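Grout lines or no grout lines on a small backsplash?
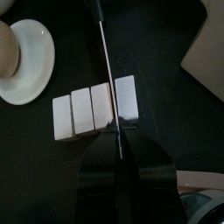
luana_b
so my brother Ismael says I can butt the tiles right up against each other behind the stove and skip grout completely. Cleaner look, he says. Only 4 feet wide. Store guy said no way. Who's right? Want it done before November

jgondal
Store guy. You need a gap. Walls move, tiles aren't all the same size, first one that's a hair off throws out the whole row

tvuorinen
Disagree a bit. Did mine tight in the old apartment, no spacers, 18 years and not one crack. Small area, dry wall, who cares

jgondal
behind a STOVE though. grease gets in every one of those seams and you can't scrub it out. been there

luana_b
ok the grease thing worries me. I fry a lot

solange p.
What kind of edge do they have? If it's rounded at all, tight joints look bad — you get a little groove that catches every crumb. Square cut edges you can go really narrow. Still grout it.

luana_b
edges are a bit soft I think? they're the Marinho ones, plain white

solange p.
Then leave a gap. Use the thin spacers, white grout, you'll barely see the lines.

tvuorinen
white grout behind a stove lol. good luck. go light gray at least

solange p.
Sealed white is fine. Mine's fine.

tvuorinen
for how long tho

ismael_braganca
hi, the brother here. I never said skip it completly, I said you COULD. also she bought 100 tiles for a wall that needs way less so there's room to mess up

luana_b
you said "grout is for bathrooms" Ismael

jgondal
lmao

jgondal
whatever you pick, lay out a row dry on the counter first. Check the cuts at both ends. If you end up with a skinny sliver on one side shift everything over half a tile

luana_b
good idea, will do that tonite. and light gray vs white I'll hold both up. Does sealer go on before or after the caulk at the counter?

solange p.
Grout, wait 3 days, seal, then caulk. Read the bag, some kinds want longer.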